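22 October 2022

Clearing the table, day 5. I told Kyriaki in March that I would have it done by summer, and she was kind enough not to ask which one.

The trouble with a red speckled tabletop is that it hides crumbs so well you stop believing in them. Things on top of it are harder to deny. I gave myself 30 minutes after breakfast and spent 15 of them reading the flyer from Petridis, who would like me to have a new dining set for 699. Ours is fine. I haven't seen much of it lately, but I remember it being fine.

The rule, borrowed from Kyriaki, is that each thing gets picked up once and goes straight where it lives. Very good rule for people whose things live somewhere. Where does a yellow foam fruit net live? It came off a pear, I think, and it stands up by itself at the back like it pays rent.
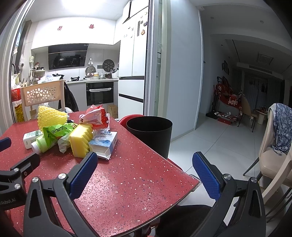 So bags first. Wrappers in the black bin, which is right there beside the table and has been all along. The box of band-aids can go in the bathroom, where I will never find it when I cut myself in the kitchen. The sponge goes to the sink. The two bottles I moved to the counter, looked at, and moved back.

Angeliki called from Canville to ask what I was up to and I said renovating. She's coming for lunch tomorrow. We may eat on our laps.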